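Friday is towel day in our house, and it has been for so long that I can't remember who decided it. Probably my aunt Adanech Belay, who stayed with us for one whole winter after we moved to Midton and rearranged every cupboard we owned (I have never moved a thing back). She had strong views on towels. They were to be shaken hard, twice, then folded in thirds the long way, and the fold had to face out on the shelf so you could pull one without the whole stack coming down on your head.

I do it her way, mostly. I still skip the second shake when I'm tired, and I have a bad habit of letting the clean things sit in a heap until after supper, when I've finally got a cup of tea and a bit of quiet. Then it takes me 90 minutes to do what she did in twenty, but I don't mind. I like the blue ones best. They've gone soft in the way that only old cloth does, and I would rather have them than anything new and fluffy from the store. 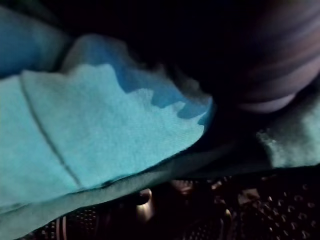 Something soft and blue, and a white chair with plenty of holes in it
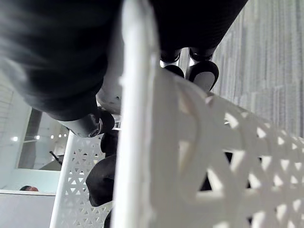 My friend Oriana Espinoza came by last week while I was in the middle of it all, and she asked why I don't just roll everything. She rolls! She has a whole basket of rolled towels by the tub and it looks like a hotel in there. I tried it once and they came undone by Sunday, and I could hear Adanech sighing all the way from Jerum.

I did change one thing this year, and I'm pleased with it. The washcloths used to live under the bath towels, which meant lifting the whole pile every single morning. Now they have the low shelf to themselves, 7 to a stack, and even the kids can reach. Feven Kumsa next door gave me the idea, along with a jar of her plum jam that was gone in two days.

Next up is the sheets, and I'll admit I'm dreading the fitted ones – I have watched my mother fold them my whole life and mine still come out looking like a cabbage. If you have a way that works, please leave it in the comments. I'll be trying again in January, once the guests have gone home and I can get the spare bed back.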